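Ticket 1379 – Prakwood tables, pair, white
Subject: Two tables won't sit flush, round things roll off toward the seam
Opened by: Ramiro Bravo
Status: open, waiting on parts

Thursday, 9:10 am
Hi Pacheco support! I bought two of your white Prakwood tables to push together into one long work surface, and I can't get them to line up. I've had the legs off and on again twice now (my knees are not happy with me) and there's still a gap I can feel when I run a finger across. My bigger complaint is that anything round I put on the right-hand table wants to wander left. An orange went clean over the seam this morning and kept going.

Thursday, 10:45 am
Thanks for the quick answer. I did what you asked:
– Turned all the leveling feet fully in, then back out one at a time. The back left one on the right-hand table spins and spins and never bites.
– Swapped the two tables around. The problem moved with the table, so I don't think it's my floor.
– Checked the floor anyway with my Dromska level. It's fine where the legs go.

I also slid a folded piece of cardboard under the bad foot, and that helped way more than I expected.
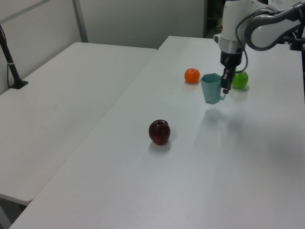 The seam is still my main gripe, even with the cardboard in. Both tables are meant to be the same height, and I can live with a thin line between them, but a step that catches a sleeve is going to drive me nuts. I do have fruit out on the right-hand table as my poor man's level – a mandarin, a green apple and a dark red apple nearer the front – and I'd trust the mandarin over the apples any day, apples being lumpy on the bottom. The little teal cup is the next thing I want to try, filled nearly to the brim, so I can see which way the water leans.

Thursday, 1:30 pm
Cup test done. With the cardboard in, the water looks even all the way around the rim. With it out, it creeps up on the left side right away. So I'm pretty sure it's that one foot, or the threaded insert it screws into. Could you send both? The bag the feet came in says Barkinitz 71, if that helps you find the right ones.

Thursday, 4:05 pm
Yes, the tables are within the 90 days, and no, I haven't overloaded them! Your page says 500 pounds and I've got nowhere near that on there. I'll leave the cardboard where it is until the parts show up. Please keep this ticket open – I still want to sort out the seam once the foot is fixed.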